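floorcov-list: Re: tackifier or full spread for the second floor at Urkilgate

Reading time: 5 minutes

From: Rafferty Kasprzak
To: floorcov-list
Subject: Re: tackifier or full spread for the second floor at Urkilgate

Fitzgerald Iwasaki wrote:

> We have 3,000 square feet of carpet tile to replace on the second floor
> at Urkilgate. The existing tile is glued down with what I believe is the
> old Prakamix full-spread adhesive. The new tile is Denov, cushion backed.
> The installer wants to go over the old adhesive with a pressure-sensitive
> tackifier. I was told years ago never to put new adhesive over old.
>
> Other questions, in no particular order:
>
> Does the slab need to be tested again if it passed when the building
> was fitted out?
>
> Do we order attic stock from the same dye lot, and how much?
>
> The tenants tape lines on the floor for equipment and walkways and move
> them when the layout changes. Can we allow that on the new tile?
>
> Fitz

Fitz,

Answers in the order I would deal with them on site.

Slab moisture. Test again. The earlier result tells you what the slab was doing before it was covered. Conditions under a glued floor drift over the years, and any change in the HVAC schedule shifts them further. Use in-slab relative humidity probes, and run the building at its normal occupied temperature and humidity before and during the test. If the air handlers go into setback over the weekend, don't start on a Monday morning. Get the limit from the adhesive data sheet and the tile data sheet and work to the lower of the two. They often differ.

Old adhesive. The rule you were told is sound as a default. The problem is plasticizer migration: compounds in one adhesive or in the tile backing soften the other, and the bond turns to grease. It can take a year or more to show, by which time the installer's warranty is usually being argued about. Before deciding anything, establish what is down there. Lift tiles in at least one perimeter bay, one interior bay, and one spot near the restrooms. If the residue is black or dark brown, stop and have it sampled for asbestos before anyone scrapes or grinds it. If it is pale and tacky, it is probably pressure-sensitive already, whatever the paperwork says, and you have a choice of mechanical removal or a barrier coat.

I would remove it mechanically. Chemical strippers leave residue in the slab surface that is hard to rinse out, and most tile makers exclude them in writing. A ride-on scraper gets the bulk of it off. What remains should be a thin, well-bonded film with no ridges. Skim over that with a cement-based patch, let it cure for the full time on the bag, and then the tackifier goes on a clean surface and the old product stops mattering.

Tackifier or full spread. For cushion-backed tile I would use tackifier applied by roller over the whole area, and keep grid gluing for hard-backed tile. Skarphéðinn Hallgrímsson posted results on this list from a floor where the grid method had been used under cushion tile, and the unglued tiles had crept far enough at the main corridor to open a visible seam. Roll it thin, wait until it is clear and transfers nothing to a fingertip, then lay. Installers in a hurry lay into wet tackifier. That gives you a permanent bond and the same removal job the next time around.

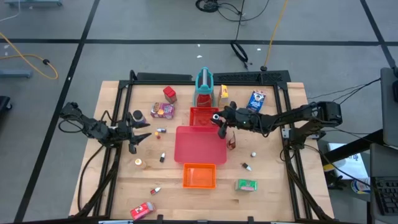
Cutting in at fixed obstacles needs to be settled before the tile arrives. Anything that stays in place during the work should be on a plan with dimensions, and the starting line should be set so that no cut piece along a main aisle is narrower than half a tile. Furniture lifting is fine for ordinary desks. Heavy or aligned equipment is usually cheaper to work around, provided the tenant accepts old tile underneath it until the next move. The same plan can carry the floor markings. Tenants mark out in tape on carpet all the time, and black on gray, as with the three lines under that wooden table, is a fair model for contrast. I would allow tape under three conditions: it goes along the tile module wherever the layout permits, it is a low-tack cloth type approved by the tile maker, and it comes up by a fixed date and is replaced if still needed. The adhesive on cheap tape moves into the fiber with time and foot traffic and then holds soil. You end up with a dirty line where the tape used to be.

For residue that is already there, blot with the Mets citrus gel on a white cloth, work from the outside of the mark inward, and rinse with plain water twice. Test it on a spare tile first. Don't let anyone pour it. Solvent that reaches the backing will attack the tackifier and you will be back to the migration problem.

Attic stock. Same dye lot, ordered with the main quantity. Later lots will be close and will still show in daylight. Jitendra Chaturvedi keeps records for a floor of similar size, and he used 69 spare tiles over the life of the installation, nearly all at the coffee point and the two entrances. I would order well above that if tenants are going to keep moving equipment. Store the boxes flat, indoors, no more than 4 high, with the lot number facing out. Stacked higher, the bottom boxes take a set and the tiles curl at the corners when laid.

One item you did not ask about. Check the pile direction arrows on the Denov backing against the pattern layout on the drawing. Desmond found 212 tiles laid quarter-turn on a job specified as monolithic, and it could not be seen until the blinds went up. The fix was to lift and turn them, which worked only because the tackifier had been allowed to dry properly.

Send me the data sheet for the new adhesive if you have it. The version I have on file predates the change in formula, and I would not rely on its humidity limit. I also need to know whether the stair landing is in scope, as the nosing height depends on the patch thickness.

Rafferty

Fitzgerald Iwasaki wrote:

> I will be there in August to lift the test tiles. If anyone has a
> preference for which bays, tell me before then.

North perimeter, please, under the windows. Also the bay over the loading entrance, where the slab is exposed to outside air from below.

R.

floorcov-list archive | Contact the list owner | Copyright remains with individual posters | Back to top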